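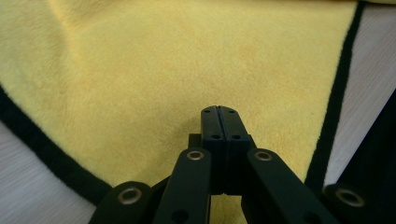 The gripper with its jaws closed, over a yellow microfibre cloth.

Two hands, one towel: a look at the Stemon hand-held gripper kit

A towel is a poor thing to give a robot. It has no fixed shape, it hides its own corners, and it looks different every time it is put down. For the same reasons it is a good thing to give anyone who wants to sell you a way of teaching robots, and it was the first job we asked for when Stemon agreed to let us try its two-handed recording kit.

The kit is called the Molent. It is a pair of grippers held in the hands of a person, with no robot arm attached. The person does the job, the kit records how each gripper moved and how far its jaws were open, and the recordings are used later to train an arm carrying the same jaws. Stemon sells the pair for 1051 pounds, with a case, cables and one year of its software. A second year of the software is 248 pounds. You need your own computer, and it needs to be a decent one.

We had the kit for most of July and used it for short household jobs on a table top. Folding and straightening cloth took up the largest part of that time. We also stacked cups, moved sponges in and out of holders and put pegs in a box.

What the jaws are like

Each gripper ends in two blunt black jaws that meet on a flat face. Closed, they make a squarish block with rounded corners at the top. Behind them is a set of linked arms with brass-coloured eyelets at the pivots, and the whole arrangement opens and closes evenly from both sides, so the middle of the grip stays where you are pointing. That matters more than it sounds. On a cheaper pair we tried last year only one jaw moved, and we spent the first hour missing things to the left.

The jaws are thick for cloth work. A fingertip can slide under the edge of a towel and a block of this size can't, at least not on a hard table. You learn to come down on the towel with the jaws slightly open, close them, and lift whatever has bunched up in between. Bound edges help a great deal. The piping on a car-cleaning cloth gives the jaws something to close on, and we had far fewer dropped corners with bound towels than with plain dusters.

Stemon also sells a narrow set of jaws, made for it by Paisan. We didn't have them. If cloth were all I did, I would ask for them before ordering.

There is a trigger for the forefinger and it is light. Too light, for my taste, in the first few days. After a week I had stopped noticing it, but two people with smaller hands liked it from the start, so this may be down to me.

Setting up

The instructions run to 30 pages and could be half that. The useful part is near the back, where there is a plan of a table with the places where you should and shouldn't stand. I would read that first.

Getting the pair running took most of a morning. The software has to find both grippers, and it asks you to hold each one still, then turn it slowly in three directions, then touch the jaws of one to the jaws of the other. If you rush the last step it lets you carry on and the two hands come out slightly apart in the recording. There is no warning. We only found out when we played back a whole set of cup stacking and the cups were being passed through thin air. Stemon says a check is coming in the next version.

Once it is set up it stays set up, as long as you leave the table where it is.

The cables are the weak point. Each gripper has one, and it runs down the forearm. There are soft straps in the case to hold it there, and you should use them, with enough slack at the elbow to reach across your own body. Without the straps the cable drags over the work. On a light cloth that is enough to pull a corner you have just laid flat. Amon, which makes a rival pair, has a battery version with no cable at all, though it is heavier and in our hands it needed charging before lunch.

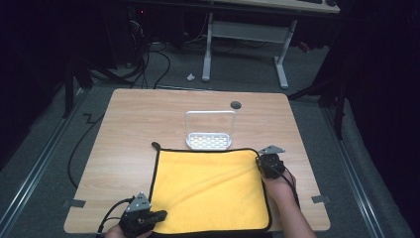

Using both hands

Spreading a towel out flat is a two-handed job. You hold one corner down and draw the other away from it, then swap. People do this without thinking about it. With grippers on, you have to think for a while, and the temptation is to do everything with your better hand and let the other one follow.

The software shows both hands as coloured lines over time, and it is worth looking at them after the first few tries. My left line was nearly flat. I was using that gripper as a paperweight. A recording like that will teach an arm to use its left gripper as a paperweight too, so I started again and made myself alternate.

Speed is the other thing. The manual says to work at a normal pace, and a normal pace is too quick for a beginner. We got cleaner results by slowing down for the grasp and the release and moving normally in between. The playback tool marks the points where the jaws moved faster than the recorder could follow, and after a day or two those marks had mostly gone.

It is tiring. The grippers are not heavy, but you are holding them out in front of you with your wrists bent, and after 3 hours I had had enough. Lowering the table helped. So did standing closer to it, with the near edge of the work almost at the edge of the wood. I'd plan for short sessions and more people.

What you get at the end

Recordings are saved as one file per try, with both hands in it. You can trim the ends, throw out bad tries and add a short label. Sorting is by date only, and that becomes a nuisance quickly. We ended up keeping our own list in a spreadsheet.

Files can be exported in an open format as well as Stemon's own, and the open one loses nothing we could find. That is to the company's credit, and it means you are not stuck if you let the software lapse after the first year.

Who should buy it

A college or small firm that already has an arm and wants to teach it table-top jobs will get its money's worth from the Molent. The jaws are solid, the two hands stay in step once they are properly matched, and the recordings are yours to take elsewhere. For thin or plain-edged cloth, try the Paisan jaws first. If cables annoy you, look at the Amon pair – and try it for a full morning, because the extra weight does not show in the first ten minutes.

The kit goes back to Stemon this week. We have asked to see it again when the matching check is in.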